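Meet the Bed-Making Robot!

Do you like making your bed? Lots of kids say no, and plenty of grown-ups do too! So a company called Wirar built a robot helper for the job. It's called the Badico, and it can tug, lift and straighten a comforter using two arms and a whole lot of patience.

You don't buy a Badico at the store. Wirar brings it to your home for a visit - a bit like a piano tuner - and it works on the beds while the family gets on with breakfast. Right now the visits are only offered in the town of Brestmont, where 50 families signed up to try it.

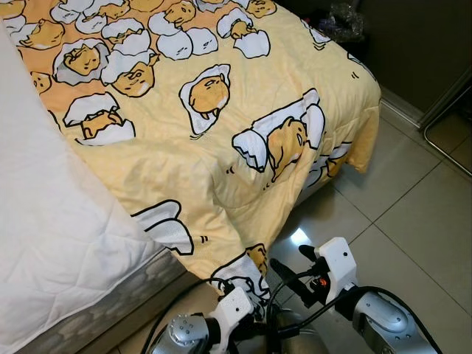 Photo: Wirar / Badico home visits

First the robot has to grab the comforter. That sounds easy, right? Try it wearing oven mitts and you'll see the problem! Each Badico arm ends in a gripper, which is a kind of hand with fingers that open and close. One gripper can pinch a corner and hold on tight while the other one stays open, ready for its turn. And check out those sleepy egg yolks on the comforter! Some of them look like they'd rather stay in bed.

Why is cloth so tricky for a robot? Think about a toy block. It has the same shape wherever you put it down. A comforter never does. It flops, it bunches up, and it hides its own corners inside its folds. Every time the robot pulls, the whole shape changes, and the robot has to look again before it makes the next move.

Looking is a big part of the job. The Badico has a camera up high to see the bed, and little cameras near its grippers for close-up views. Up close you can't see the whole bed, but you can see wrinkles, edges and the spot right between the fingers.

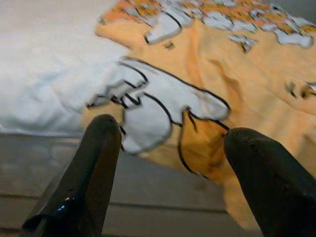
A computer puts all those views together and picks a place to grab. If the robot misses, it opens its fingers and tries again. It gets 3 tries at each corner, and then it beeps for a person to come and help. (Kids in Brestmont love being the helper!)

Is it fast? Nope! You could beat it easily, and racing it is great fun. It also can't fluff pillows yet, and it needs stuffed animals moved off the bed before it starts. Wirar's engineers at the Backlund workshop are practicing with pillows now, and they hope to have them ready in May.

Try it yourself: Ask a grown-up for some kitchen tongs, one pair for each hand. Spread a small blanket on your bed, mess it up, and then straighten it using only the tongs. Keep your fingers off the cloth! Which part was hardest - finding the corner, grabbing it, or pulling it flat?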